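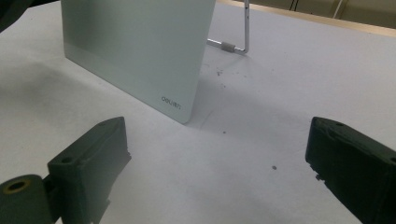
Wrist view, deli panel on its wire stand, fingers open.

9 May 2019

Back on the pose estimator. Keyvan's new build of the Tirwood tracker is in and he says the drift is fixed. I have read that sentence in this notebook before, in February, in my own handwriting.

Ran the set through it, 1868 views. Headline number is better than the old build. I don't trust the headline number. It averages over everything, and most of the views are easy ones with plenty of table edge and wall to hang on to. Pulled out the ones like the view at the top, where it is mostly pale table and a pale green panel, and the picture changes. The front face has hardly any texture. The features it keeps are the deli lettering, the rounded corner and a handful of dark specks on the table. The specks are fine until someone wipes the table, and then the map is wrong and the tracker is still confident.

Two other things it does:

– puts points on the wire stand. Shiny rod, so the highlight slides as the wrist moves and the point slides with it. Marloes thinks the outlier step should catch these. It catches some.
– treats the edge of the panel's shadow as an edge of the panel. Segmentation mask bulges out to the left. The planner then keeps clear of a bit of shadow, which is harmless here and will not be harmless in the bin task.

The fingers are masked out with the fixed polygon from the Wasley config. That polygon was drawn with the jaws open. Nidia asked what happens when they close and the answer is that the mask stays where it was. We need it driven from the jaw width. Half a day's work, I'd guess, so put down 2.

Tried raising the feature cap to 2000. Slower, no better. All the extra points went on the grain of the fingers, just outside the mask. Put it back.

Henk wants to swap the whole thing for the learned depth model Uysal sent over. Fine, but I want it run on the same hard views first, with the same split, before anybody makes a slide. Their demo was all mugs and cereal boxes.

To do
Hard views as a separate test, own line in the nightly report (me)
Jaw width into the mask (Nidia)
Confidence output: find out what it is computed from (Keyvan)
Rerun view 22 with the specks blanked out, see if the pose holds

Evelien has the rig after lunch, so the rerun waits.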